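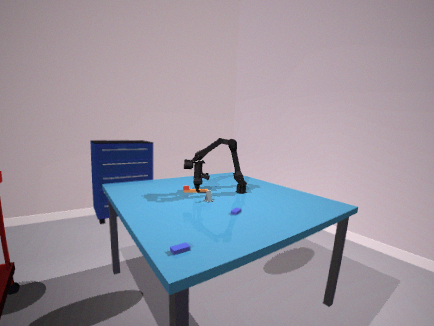

3 min read

Wenano is a reading app for elementary schools. It went on sale to districts in September and is now used by 61 schools, most of them small. A child opens a short text, reads it aloud into a tablet, and the teacher gets a recording with the stumbles marked. The company has its office in Gonberg, above a dental supply store, and its founder spent eleven years teaching second grade before she wrote the first version.

She still talks about the product the way a teacher would. "I had 26 kids and I was supposed to hear each of them read every week," she said. "I got to maybe half. The rest I heard when I could, usually while someone was tying a shoe."

The library holds 1,430 texts. All of them were written for the app, and she is open about how uneven they were at first. "The early ones were too long. We had a story about a lighthouse that took some kids nine minutes. They hated it. We cut it into parts and now it's one of the most opened things we have."

The texts are sorted into levels, but children don't see the level number. Teachers asked for that during the pilot at Jayawardena Elementary, where third graders had started comparing numbers at lunch. "We took it off the student side in a week. It should never have been there."

I asked about the marking, which is the part teachers tend to distrust. The software flags a word when the child skips it, repeats it or says something else. It does poorly with very quiet readers and with some accents, and she did not argue the point. "If a teacher listens and disagrees, she taps the word and the flag goes away. I want her to listen. The marks are there so she knows which 20 seconds to listen to."

Recordings are kept for one school year and then deleted. Parents can ask for them sooner. "We get a few requests in spring. Mostly grandparents want them, I think."

A school license costs $1,795 a year, with no limit on the number of students. There is no home version. She has been asked for one many times and keeps saying no, partly because of the support work and partly because she doesn't want children drilled at the kitchen table after dinner.

The next addition is Bellico, a set of Spanish texts that nearly 3 in every 4 of her current schools have asked to try. It will be included in the same license. The texts are being written in Spanish from the start. "Translated stories sound translated," she said. "Kids hear it right away."

Schools can request a trial through the Wenano site. It lasts 30 days and covers two classrooms.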